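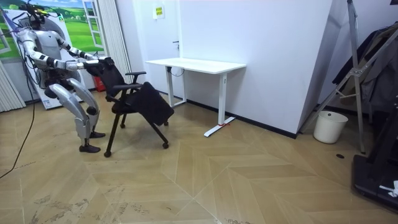 Tablet-arm chairs on casters: moving, parking and floor wear

Lemcombe Rooms Forum > Seating and Tables > Casters, glides, feet

We use cookies to remember your login and to measure traffic. By continuing to read the forum you accept this. Manage settings.

fold_and_stack
Posted 11/25/22

I look after the seating for two training rooms. We have 80 chairs, black, upholstered seat, arms on both sides, writing tablet on the right. Casters on all of them at delivery. The floor is a light wood-look surface and I would like it to stay that way.

The rooms get turned around several times a week, rows to U-shape and back. Problems so far:

1. People pull the chairs by the top of the backrest. The front casters go light, the rear ones swivel late, and the chair arrives at the wrong angle.

2. Tablets are left open and catch on the armrest of the next chair. Four have a loose hinge now.

3. Fine marks on the floor, short arcs. I assume grit in the wheels, but I have not proved it.

Questions: where do you hold a chair of this type when moving it, and has anyone changed from casters to plain feet without regretting it?
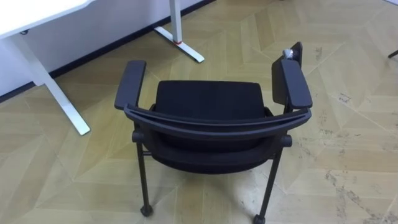

Folding panel upright at the right arm, casters on the rear legs.

castor_and_bollocks
The marks are from swivel. A wheel that rolls leaves very little. A wheel that is dragged sideways for the first inch before it turns leaves an arc, and the arc is the size of the caster offset. Measure one. If the radius matches the offset you have your answer and can stop looking at grit.

Cure: start every move with a short straight push so all the wheels line up, then steer. Takes no extra time once people have the habit.

hardglide
Disagree in part. Hard nylon treads on a soft floor will mark it with or without swivel. Look at the tread before blaming the users. If it is one solid color all the way through and a fingernail makes no impression, it is a hard tread, intended for carpet. You want the soft type for wood, vinyl and laminate. Suppliers mix these up constantly.

fold_and_stack
Fingernail makes no impression. Two-color wheel, though.

hardglide
Then I would want to see the part number. Two-color usually means a soft band over a hard core, but a soft band also gets glazed after a few years. Rub it with fine sandpaper in one spot and try the nail again.

Ene_Valley_AV
On the handling question. We tried three methods on the Nerkadum chairs, which are built much the same way (padded seat, tablet right, light frame):

Backrest, two hands, tilt and pull. Fast, bad control, and the load goes through the joint between the back and the leg frame. We had bolts work loose there.

Both armrests, push from behind. Good control. Slower in a tight row, and the arms have to be sound. Check the pads for play first.

Both sides of the seat, low. Best for lifting over a door strip or onto a riser. You do have to bend for it, and you have to keep clear of the tablet support on the right.

We settled on armrests for distance and seat for lifting. The backrest is allowed for turning a chair on the spot and for nothing else.

castor_and_bollocks
Can't agree about the backrest. On a sound chair, one pull on the top rail does no harm at all. If the bolts came loose, they were installed dry. Put thread locker on them and pull however you like.

Ene_Valley_AV
They were installed with thread locker. We still had to retighten the whole set in October.

castor_and_bollocks
Which grade?

Ene_Valley_AV
Medium. Before you ask, degreased as well.

fold_and_stack
I tried the seat grip on one row. It is steadier, agreed. With my hands on the rim the chair stays level and the back does not flex. The crossbar under the cushion sits close enough that fingers need to stay flat against the side and not curl under.

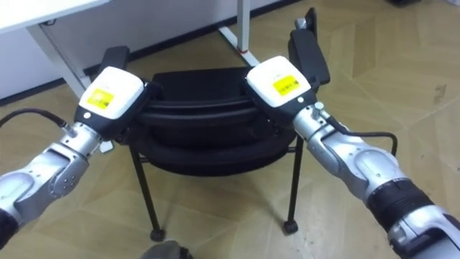

Padded seat rim, crossbar just under the cushion.

hardglide
Plain feet, to return to the second question. I changed one room over. The marks stopped and so did the rolling, obviously. You then have a chair that must be lifted or dragged, and people drag. A foot cap with a grain of sand under it does more damage in one drag than a caster does in a month. Felt pads help until they fill up with dirt.

My conclusion was that feet suit rooms where the layout changes rarely. With several changes a week I would stay on casters and buy the soft ones. I put a new set on everything in the big room and the invoice was 3299, fitting not included. Painful, but less than the floor.

stackrate1133
One point missing so far is stem size. Before ordering anything, pull one caster and measure the stem diameter and the length of the grip ring. I bought a full set by eye from a dealer in Canton. They went in, held for a week, and then dropped out whenever a chair was lifted. A stem slightly undersized feels fine until there is no weight on it.

fold_and_stack
Noted. I will pull one from a chair that already has the hinge fault, so that only one is out of use.

Regarding the tablets. The hinge goes loose in the folded position first. Folded down beside the seat it is held, but left standing up it gets knocked by whoever walks past. My current rule is to fold it fully before the chair is moved any distance. Compliance is poor. I have also tried turning the chairs so that the tablet side faces the wall during storage, which helped more than the rule did.

Ene_Valley_AV
Same experience. Storage order matters more than instructions. Also check whether the hinge has a friction screw. Ours does, under a plastic cap. A quarter turn fixed most of them. Too much and the tablet will not drop, and then someone forces it and cracks the bracket.
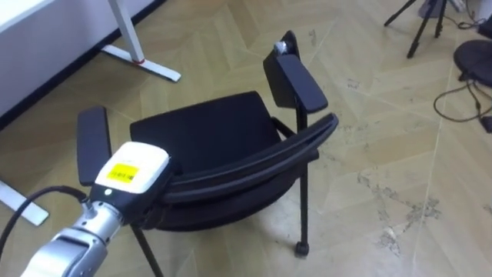 Costel Radu
A quarter turn is already too much on some of these. I go an eighth, open and close the tablet ten times, then decide. Also, check the support bar under the tablet before touching the screw. If the bar has shifted where it meets the chair frame, the tablet will sag no matter how tight the hinge is, and you will strip the screw chasing it.

Ene_Valley_AV
Fair. I did strip one.

castor_and_bollocks
For the record I still move mine by the top rail.

fold_and_stack
Update. Measured three arcs on the floor and the radius matches the caster offset on all three, so swivel it is. Sanded one wheel as suggested and the nail now leaves a slight mark, so the band was glazed. Both of you were partly right.

Plan: sand the treads in the small room, soft casters for the large one if the budget allows, straight push before steering. Support bars get checked first, then hinges, an eighth of a turn at a time. I will post the stem diameter when I have found the calipers.

hardglide
Vacuum before you put the sanded ones back on that floor. The dust is abrasive.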